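I'd promised myself I'd sit out the November student senate race at Dobson College. Then Nigel Sowerby, a sophomore running on late-night bus service, knocked on my door with a clipboard and wet shoes, and there went my evening!
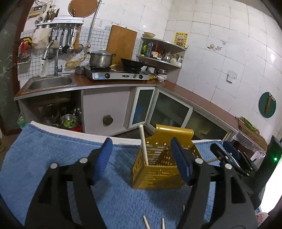 He needed 30 more signatures. We got them in Bamura Hall before the pizza ran out – my kind of democracy.
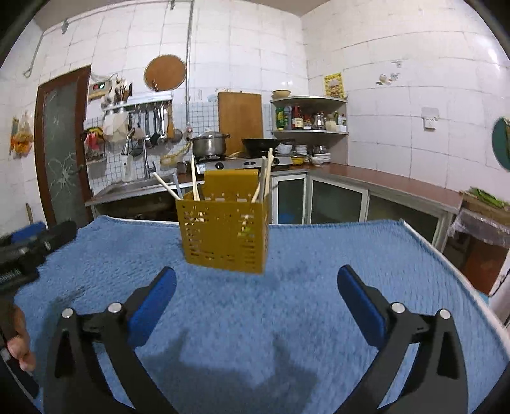 *Chopsticks in a caddy on a blue towel, in a tiled kitchen.*

Turnout was 397, up from 211 the year before, and Nigel won by five votes.
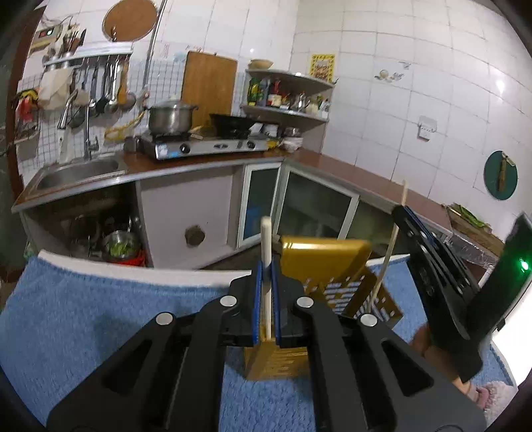
The night bus starts next term, with a stop outside the Jekeck Library. I plan to be on it.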